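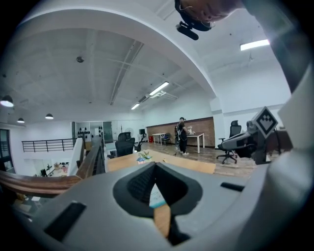

4.2 Who stands, and who says they stand

The survey asked members of the four shared workrooms whether they usually sat or stood while working. Of the 500 people who answered, 440 described themselves as people who "mostly stand" or "try to stand." We would like to meet them. In the walk-through counts, which Ritu Bisht and Macario Tovar made on a fixed schedule and without telling anyone what they were counting, sitting won easily at three of the four sites. The gap between what people reported and what they did was widest at Riis, where the adjustable desks had been paid for by the members themselves and where, we suspect, admitting to a chair felt like admitting to a mistake.

Our 821 observations are spread unevenly over the day. The early rounds at Jistell were often skipped when the door code changed, and the late rounds at Brernia mostly recorded coats on chairs. We coded a coat as an absence. One coder argued that a coat was a kind of presence, and the matter took up most of a Tuesday before she was outvoted.

Furniture explains part of the pattern, though less of it than the sales literature for furniture would suggest. An adjustable desk was found at its lowest setting more often than at any other, and several had acquired a box of files underneath that made the lowest setting permanent. Plain tables did better. At Clalcombe, where the tables do not move and have no buttons, people stood when the work in front of them needed both hands or a view from above, and sat down when it stopped needing them (Figure 3). They did not seem to think of this as a health measure. Asked afterward, most could not say whether they had been standing or not.
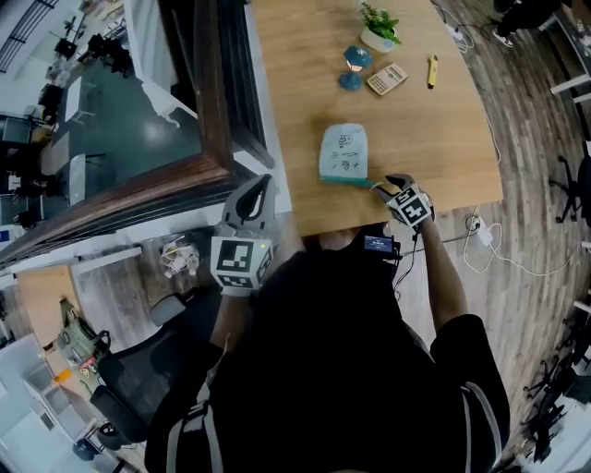 Figure 3. Standing work at a light wooden table, Clalcombe.

The 16 follow-up interviews, carried out by Jonalyn Pascual in May, help with the question of why the survey and the counts disagree. People remembered standing as an event. They could name the phone call or the parcel that had got them up. Sitting left no such trace, and so when they added up their week the hours in the chair tended to go missing. One interviewee at Brernia described himself as "on my feet all day" and then asked if we could move the interview to the couch, as his back was bad from his chair.

A second reason is plain manners. Several members took our question to be about effort and gave the answer they would give a dentist. Vikas Garg, who piloted the survey, had warned us of this and proposed asking about shoes instead. We did not take his advice, and the shoe question remains open to other teams.

Two cautions apply. The counts record posture at one moment per round, so a person who stood up to stretch as the coder walked by was entered as standing. Leaning was harder. Our two coders agreed well on sitting and on standing and hardly at all on leaning, with Bisht treating a hip against the table as standing and Tovar treating it as surrender. We report leaning separately in the next section, where it can do less damage.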